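Gripper day again. Kátia had left a note on the bench at 8 - left fingers slipping on the thin handles, right arm fine, please look. So I looked. Two mounting screws backed out on the left side, no threadlocker. My fault, I did that swap in August.

Pulled the fingers, cleaned the faces with alcohol, screws back in with a drop of blue. Rehomed both arms. Then the slow open/close loop, 52 cycles over the kitchen table, me with a coffee and one hand on the stop.
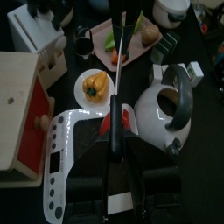

*Wrist view, fingers open above the red lid. Other arm is in the pink tray.*

Zero was off by 2 mm after the rehome, wich I should of expected. Redid it with the feeler gauge. Nivaldo says to log the offset every time and he's right, so it's in the sheet now.

Next the thin stuff. Grip force up one notch, no more - last time I went higher I chewed up the pads.
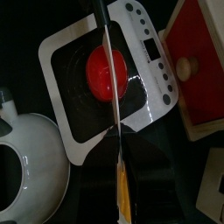

*Holding by the yellow part, cooktop behind.*

Still to do: cable tie on the wrist camera lead, order more pads, ask Zuleica where the good hex keys went. Left the torque numbers taped to the cart for whoever has the morning shift.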